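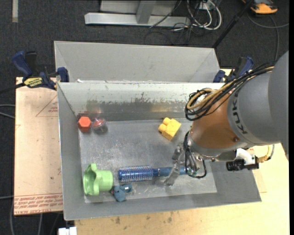 *Odds and ends in the metal bin: hairbrush, building block, green cup and friends.*

Hi Kristine,

You asked for something short on how the Bedden toy and household reuse project is getting on, so I'm writing this on 6th February with a big mug of coffee and my notebook open (sorry in advance for the brackets).

The main news is that the sorting is going well! We've logged 1107 items since the Jirmont collection opened, and the 600 you asked us to reach by now went by a good while back. Most of it is toys, then kitchen plastics, then a huge "everything else" pile that I've grown pretty fond of.

The mixed bins are still the slow part. A bag of only blocks is easy, you tip it out and you're done. But so much of what we get looks like the bin at the top: a yellow block with its studs sticking out sideways, a little dusty-blue toy figure right up against a light green cup with a wavy rim, an orange-red hexagon, a small clear plastic thing with some red to it, and then a blue round hairbrush lying across the front. Every one of those needs its own decision, and the small clear things are the ones I find hardest to put in a category. For now they go under "small plastic, other" and I'd love a better name for it.

Hairbrushes, by the way. We never had a rule for them and they keep coming. Snežana Mladenović wants them out of the toy stream completely and I think she's right, so from March they'll be listed under personal care and won't go into the family boxes at all. That will knock our reuse number down a little, and I wanted you to hear it from me before you see it in the table.

Money: we're inside the budget. The shelving from Cusi came in under the quote, and I'd like to put what's left toward 3 more sorting bins, metal again. The ones we have are scratched up and the coating looks pretty rough on the one in the photo, but I'd still pick metal over the plastic tubs.

Two things I need from you:

- a yes or no on the extra bins
- the new address for the Lestport drop-off, the one on the form is out of date

The full item list comes with the March report. Loose blocks will have their own line by then, I promise!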